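# Tratano Expands Robot-Assisted Room Service at Clirkeck Guest House

August 29, 2021 - Tratano has extended its robot-assisted housekeeping program to all bathrooms at the Clirkeck guest house, following a trial that began in May. Each routine is first developed in a simulated copy of the rooms and is then reviewed by housekeeping staff before it enters service.
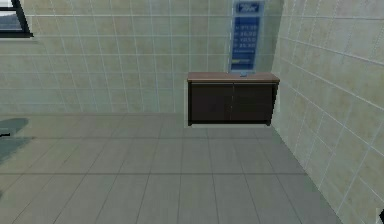

Six housekeepers have been trained to review the simulated runs, a duty that now forms part of their paid hours. Head housekeeper Graziella Rizzi said that the reviews had already led to changes in the room model. Staff asked that fixed items be kept in their proper positions, among them the low cabinet under the blue sign, so that the approach across the tiled floor could be judged fairly. "We know these rooms by habit," Ms. Rizzi said. "The program had to learn them from us."

Under the new arrangement, the robot takes over the repeated reaching and lifting of linen at the vanity, while final inspection and all contact with guests remain with staff. The company confirmed that no positions will be removed.
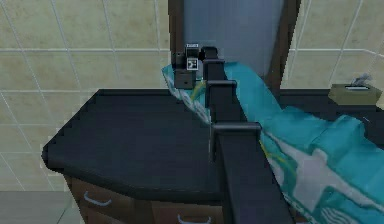
Linen handling has required the most review time, according to Jiahui Guo, who manages the project for Tratano. Soft items rarely lie the same way twice. In one bathroom run, the gripper is positioned at the bunched corner of a teal towel with white stars, with a tissue box farther along the back of the counter. Reviewers are asked to note whether such items would be disturbed and whether the grip point is one they would choose themselves.

Housekeepers have completed 200 reviews to date. Annunziata Barbieri, who represents the staff, welcomed the training but said that the pace of work should be examined again after 10 weeks - a request the company has accepted.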